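Stories > The Workshop Papers > Short fiction

A Statement Concerning the Second Bench

Adopted for the record of the Sistwood Shared Workshop, November 2018

The undersigned has been asked to set down how the second bench came to be occupied, how long it is expected to remain so, and on what terms Mr Rónán Dolan came to be seated beside it. Members who joined after June will not have had the benefit of the earlier correspondence. Members who joined before June have had a good deal of it, and may wish to begin at the fourth paragraph.

The workshop has for nine years made up parts kits for the Esero evening classes. Each kit consists of one round circuit board and one wire harness, laid together on a clean sheet of paper, checked, folded and boxed. The classes pay for the kits and the payment covers the heating. Mr Dolan made up every kit that left the building from the first order onwards. He was never appointed to the task. The minutes of the period refer only to "the kits", in the passive voice, as having been done.

In the spring the order was raised to 673. In the same month Mr Dolan informed the undersigned, in the corridor and with his coat on, that his right hand had become unreliable. He asked that this should not be minuted. It was not minuted then and appears here with his consent, which he gave on the understanding that the word "unreliable" would be used and no other.

Two members, Ms Maribeth Padilla and Mr Amanuel Endale, thereupon applied for the use of the second bench for the purpose of constructing a machine. The application was two pages long. It proposed a pair of robot arms, facing one another across a table, one to handle the boards and the other the wiring. The arms had been purchased by the applicants at their own expense from the closing sale of a packaging firm named Feyisa. Under the heading "Effect on other members" the applicants had written "none", and then, in a different ink, "R.D.?"

Approval was granted for 70 days.

The difficulties of the first month were those to be expected. The old bench was found to rock and was taken out. A new white top was made in two panels, there being no sheet in the store of sufficient length, and Mr Endale spent three evenings bringing the two halves level with one another. He maintained that a step of any height at the join would be felt by the arms. Mr Keegan Cosgrove, whose lathe stands behind the second bench, observed in writing that it was also being felt by the neighbours, on account of the sanding. The sanding was thereafter confined to the hours before nine.

By the end of the second month the left arm could take up a circuit board and put it down again. The right arm could take up a harness. It could not, in any useful sense, put one down. A harness is a disagreeable thing to handle. It is fixed at one end and free at the other, it remembers the shape of whatever it was last wrapped around, and when it is released it moves. The right arm would carry one across, open its gripper, withdraw, and take the harness away with it, hooked by a single terminal. Ms Padilla kept a notebook of these events. The undersigned has seen the notebook and can confirm that the language in it becomes less technical as it proceeds.

Throughout this period Mr Dolan did not enter the room. He attended the workshop as usual, made tea, signed the book, and sat in the front with the door closed. He was understood to be reading. On two occasions Mr Nahom Ambaye, who holds the keys, found him there after the lights in the rear had been put out, and on the second occasion found also that 55 kits had been made up and were standing in their boxes on the draining board. They had been folded badly. Mr Ambaye refolded them and informed the undersigned the following morning. No entry was made.

The seventieth day arrived and the machine did not work. Under the terms of the approval the bench should have been cleared. Mr Cosgrove drew attention to this, as he was entitled to do, and a meeting was called for the evening.

The undersigned wishes the conduct of that meeting to be stated accurately, for it has since been described in the yard in other terms. Ms Padilla said that she had no excuse to offer and would have the arms out by the end of the week. Mr Endale said that he would like another month. Mr Cosgrove said that he had no quarrel with anyone but that he had been promised the light from that window. Mr Dolan, who had not been expected, came in during this last remark and asked whether he might see it go.

It was explained to him that it did not go. He said that he would see it not go, then.

The power was switched on. The left arm placed a board in the steel tray, correctly. The right arm brought a harness, opened, withdrew, and drew the harness off the tray and over the edge of the table. Mr Dolan watched this a second time and a third. He then asked what the tray was lined with. He was told that it was not lined with anything, the paper being added by hand at the folding stage.

"You've nothing for it to hold on to," Mr Dolan said. "It's wire on a steel tray. I couldn't do it either."

He went to the front, returned with a sheet of the ordinary white paper, and laid it in the tray. This took him some time. Those present did not assist. When he had finished he pressed the corners down with the side of his left hand, and said that they should put the board in low and to the left, as he had always done, so that the wires had the whole of the other side to lie in and could spread as they pleased. "Don't make it tidy," he said. "Set the plain end down first and let the other end do what it wants."

Mr Endale altered three numbers. The harness was carried over, set down, and released, and it stayed where it was. Mr Cosgrove is recorded as having said "Well." The undersigned has been asked whether he said anything further, and he did not.

The extension was granted without a vote, which was irregular, and is hereby regularised.

There followed the matter of the paper. Ms Padilla drew up plans for a device to feed fresh sheets to the tray, operated by suction. It was to be built from the motor of a hairdryer. It would have cost very little and would, in her opinion, have been finished in a fortnight. She presented the drawings to Mr Dolan for his comments, and he studied them for an evening and pronounced them very good. They were then placed in the drawer under the second bench, where they remain. The undersigned enquired of Ms Padilla when construction might begin. She replied that she was waiting on a part. The undersigned enquired which part, and was offered a biscuit. 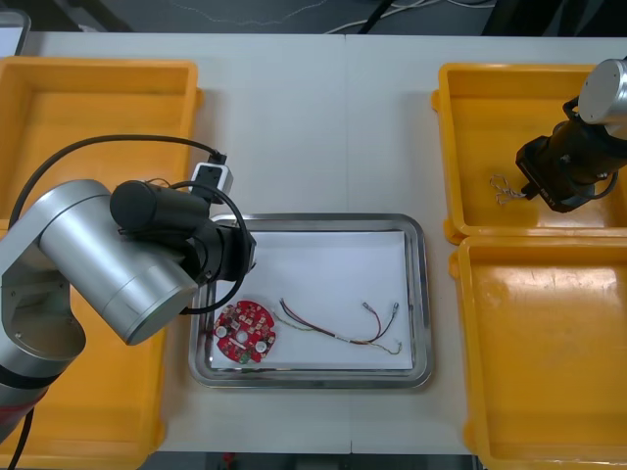 The present arrangement has therefore been as follows. Mr Dolan sits on the near side of the table, on the tall stool, and lays one sheet for each kit. The arms do the remainder. When the kit is complete he looks it over, and if he is satisfied he lifts it by the paper and passes it to whoever is boxing. Members will find the work much as he has always kept it: the red board low and to the left on its sheet, the harness to the right of it with the crimped ends fanned out, and the orange bins open on either side within reach of the arms. Any wire he considers unfit is given to the right arm, which deals with it in the upper of its two bins, and Mr Ambaye has asked that the small silvery tangle there be left for him to empty, as he has a use for it.

Some further points were raised and are answered here for completeness.

The cables on the floor beyond the table are to be stepped over and not moved. Mr Endale is aware of them.

The left arm has been referred to by certain members as Flundulell. The name has no standing. It was taken from a label on the crate in which the arm was delivered, and it is not known whether it denotes a town, a carrier or a previous owner. Notices addressed to Flundulell, and in particular the notice concerning the washing of cups, have been removed.

Mr Cosgrove's lathe has been turned through a quarter circle and now has the window to its left. He has stated that this is adequate. He has also taken to stopping the lathe when a harness is being carried across, and starting it again when the wires have been let go. He was not asked to do so.

As to the kits, 273 have been completed and sent to Esero at the date of writing. The rate is lower than that achieved by Mr Dolan alone in former years, and the attention of the workshop has been drawn to this by a member who did not wish to be named. The figure is correct. The undersigned has considered whether the rate might be improved by the early construction of the paper feed, and has consulted Ms Padilla, who is still waiting on the part.

The approval for the second bench expires again in the new year. An application for its renewal has already been received. It is a single page, in pencil, in a hand that slopes and corrects itself, and under the heading "Effect on other members" the space has been left blank. It is signed R. Dolan. The undersigned has initialled it and placed it with the others.

More from The Workshop Papers

The Key Register, With Amendments
Notice to the Member Who Borrowed the Long Clamp
Minutes of a Meeting Held in the Dark
A Short Inventory of the Upper Shelf

Get a new story by email every month. Enter your address to join the newsletter. You may unsubscribe at any time.

This site uses cookies to remember your reading preferences. Accept | Manage settings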